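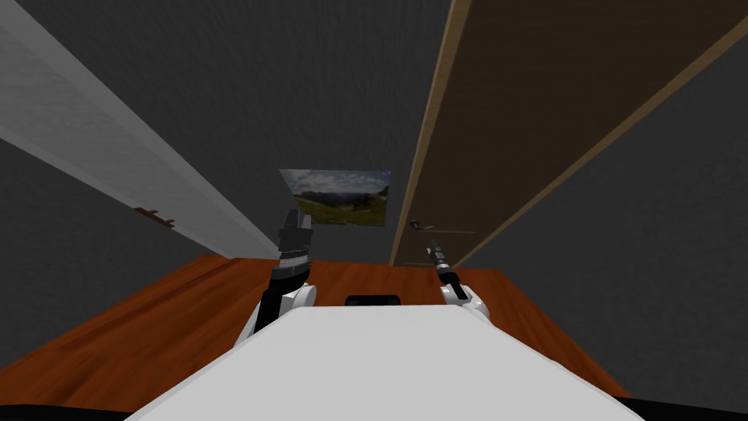
Younes Soliman asked for the seed check to be moved ahead of the joint-limit check, on the grounds that a repeated seed spoils a whole batch and a limit fault spoils one episode. The order below follows his request.

Pre-collection checklist, simulated rooms, two-arm robot
Project: Nerkirley
Date: 3 June 2023
Batch: 191
Episodes planned: 100

1. Random seed differs from all earlier batches.
OK. Compared against the Pleklow log.

2. Joint limits loaded for both arms.
OK. Left wrist limit was still at the October value. Corrected before the first run.

3. Both grippers in camera view at the start pose.
OK. Keep the start pose as it is.

4. Cabinet doors: handles rendered, collision shape matches the visible shape.
Partial. Handle collision shapes on 4 door models are wider than the mesh. A grasp can register as contact with clear air between finger and bar. Exclude these models until Bednarek sends new files.

5. Wall and floor textures load.
OK. Wall noise is heavy at low render quality -- acceptable for training, not for the evaluation set.

6. Arm-to-arm collision stop enabled.
OK. Tested by commanding a crossing path. Stop triggered and the episode was flagged.

7. Episode timeout set to 60 seconds.
OK.

8. Failed episodes saved and labelled as failed.
Not OK. Episodes ended by timeout are saved with an empty label. The training loader reads an empty label as success. Do not start the full batch before this is fixed.

9. Operator controls: dead-man switch releases both arms.
OK on the left controller. Right controller needs a firm release, replace the spring.

10. Disk space on Plillow.
OK.

Result: held at item 8. Repeat items 1, 6 and 8 after the fix -- the others stand unless the scene files change.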